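Garncombe Community Help — Home and Kitchen

Wooden cutting board on a marble counter: oiling and placement

Posted by Kylie Halliday

I would be grateful for guidance on the care of a large wooden cutting board with raised, rounded edges. It is kept permanently on a marble countertop in the shared kitchen at Oscombe House, near the toaster oven, and is used for bread and pastry. The kitchen guidelines state only that boards are to be "maintained regularly." I wish to know how often the board should be oiled, and whether it may remain flat on the stone between uses.

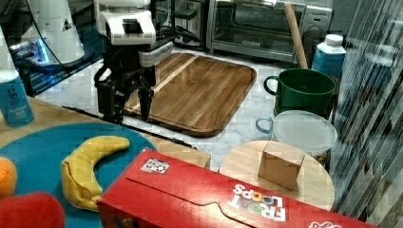
I should add that the same kitchen has a smaller round board and a rolling pin, and I would prefer to treat all of the wooden items on the same day. Residents have suggested olive oil. I have not yet permitted this.

3 replies

Grimshaw_Household_Desk

Olive oil is not recommended, as it may turn rancid in the wood. Please use food-grade mineral oil. Wash the board by hand, dry it with a towel, and stand it on its edge overnight before applying the oil with a clean cloth. Leave it for several hours and wipe away the excess. A board in daily use should be treated once a month. The rolling pin requires far less oil and must be wiped thoroughly, or the dough will pick it up.

With regard to placement, a board should not be left flat on marble while damp. Moisture held underneath can warp the wood and may mark the stone — particularly where the sealant is worn.

Umby

We keep ours flat all the time and it is fine. Ours is quite old, however.

R. Pell, Tenant Services

I concur with the first reply concerning mineral oil. If the surface has become rough, sand it lightly with 300 grit paper, along the grain, before oiling. Small rubber feet are also acceptable, provided that only one side of the board is used for cutting. Oily cloths should be laid flat to dry outdoors before disposal.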